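Ullel Workshop
Home | Bench | Gallery | Parts wanted | Getting here

Gallery: Processor bench, September

Quick page, will tidy it later. Bench work from the Flollthorpe room, old towers and big boards, mostly sockets this time. Captions short, typing this between two other jobs. If you want the memory testing pages they are still under the old gallery, link at the bottom, same as ever.

For anyone new: Ullel is the repair room over the bike shop in Flollthorpe. We take retired office machines, pull them apart, sort what's good, and put working ones back together for the Fakir project, which hands them out to people doing evening classes in Trurel. Target for this batch is 27 finished machines. We have 20. So seven to go and a shelf full of maybes.

Tower on its side, panel off. Dell board, CPU socket empty with the lever up. Blue drive rails on the hard disk, you pinch those and the whole drive slides out, no screwdriver. Wish everybody did it like that.
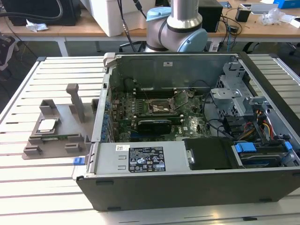 Order of work on the towers, since people keep asking by mail. Power cord out first, then hold the power button in a few seconds. Panel off. Blow the dust out, outside if the weather's ok. Cooler off, and go slow on this part, old paste can grip the chip hard enough to drag it along with the cooler. Warm the machine up for ten minutes beforehand if it feels stuck. Twist a little, don't pull. Then lever, frame, chip straight up by the edges and into a tray. Not onto the bench. Not into a pocket.

Sockets with the pins in the board: keep the plastic cap on whenever there's no chip in there. We keep a jam jar of caps by the window. The jar is getting low. If you have a drawer of them at home, bring them in!

Bent pins, we get a few. Magnifier, good light, a mechanical pencil with no lead in it. Works for one or two pins. If it's a whole corner then the board goes in the parts pile and we move on with our lives.

Cable mess. Every tower comes in with the drive cables looped all over and every tower should go out with them tucked. Doesn't make it faster, makes it a lot nicer for the next person who opens it up. Twist ties are in the blue tin.

Power supplies. Read the label before you swap one, and write the wattage on masking tape on the outside of the case. We do NOT open the supplies. A dead one goes in the crate under the stairs, and the crate goes to the recycling place in Trurel when it's full.

Next, close work at a socket. Chip in, silver frame round it, tip of the driver on the right hand screw.

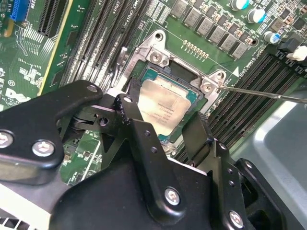
Screws on these: even turns. A bit on one side, a bit on the other, back again. Stop when it stops. We had somebody lean on one last winter and strip the thread, and that was a decent board, so I do go on about it. Right size driver too, the magnetic one with the long thin shaft lives in the top tray and should go BACK in the top tray.

Check the triangle before anything gets clamped. The little mark on the chip goes to the little mark by the socket. Notches line up as well. If the chip rocks at all, it is not in right, lift it and look again. It should drop in under its own weight. No pushing with a thumb.

Boards that take more than one processor have them numbered in the print. Fill number one first, and the memory belonging to number one, or it just sits there with the fans going and nothing on the screen. Lost an entire afternoon to that in spring. Manual says so on page whatever, none of us had read the manual.

Numbers on the lid of the chip are faint. Tilt a flashlight across them sideways. Write the number in the book before the cooler goes back on, otherwise you're taking it off again, with new paste, and the tube isn't free. Speaking of, paste: pea sized blob in the middle. Some like a line, some like a cross, I don't mind, just not half the tube. Old paste comes off with alcohol and coffee filters. Paper towel leaves fluff.

The book, again. One line per machine: tag number, what came out, what went in, does it boot. Tags are up to 1604 now. Please don't reuse an old tag just becuase the machine it was on got scrapped, we did that once and it took ages to untangle.

Last one. Chip seated, load plate still open. Bank of 4 memory slots on the upper left side of it, white latches on the ends, and the coin cell up in the middle of the board.

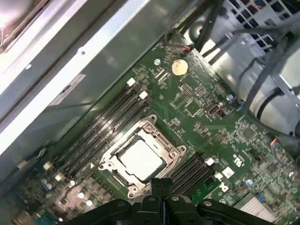 Coin cells get changed on everything that leaves here. Cheap, takes seconds, and saves somebody calling to say the clock is wrong every morning. Slide the clip, old one pops up, new one in with the plus side up. Old ones into the tub with the lid, not loose in the trash, tape over them please.

Memory goes in last. Both latches open, line up the notch, press at both ends till the latches come up by themselves. Matching pairs in matching slots. We are short on pairs at the moment so a few machines are waiting with odd sticks and slow numbers, they'll do for typing and mail but I'd like better for the class people.

First power up is with the case open and nothing extra plugged in. Screen, keyboard, that's it. If it beeps, count the beeps and look on the chart taped inside the cupboard door. If it does nothing at all, reseat the memory. It's usually the memory. If it still does nothing, a different supply, and after that it goes on the maybe shelf with a sticky note saying what you tried. A note that says "broken" is no use to anyone, put what you DID.

Then an overnight memory test, then a fresh install, then a wipe down. The wipe down gets skipped alot. Damp cloth, front and sides, get the old office stickers off with a hair dryer. People do notice.

Things we could use right now:
memory in matched pairs, any size
socket caps, see above
SATA cables, short ones
coin cells
one more decent desk lamp, the clamp kind
keyboards with all the letters still on

Things we can't take, sorry: printers, tube monitors, laptops with a swollen battery. The recycling place in Trurel takes the first two. For the battery ones call them first and don't leave them at our door.

Coming by: up the side stairs, the bell sticks so knock as well. Evenings are best, from six thirty. Mornings there might be one person in and they'll have their head in a case. Tea is upstairs, no cups on the bench, this includes me. Long sleeves rolled up, touch bare metal before you pick up a board, wrist straps hang by the door.

More pictures when the next lot of towers arrives, there's meant to be a van load from an office clearing out two floors. Haven't seen the list yet. If they are the same model as the last ones the spares will fit and we'll get to the 27 without much trouble, if not we start a new drawer.

Older galleries: Memory testing | Drive wiping | The big shelf | Moving day Flollthorpe

Back to top
Pictures free to use for clubs and classes, just mention Ullel Workshop.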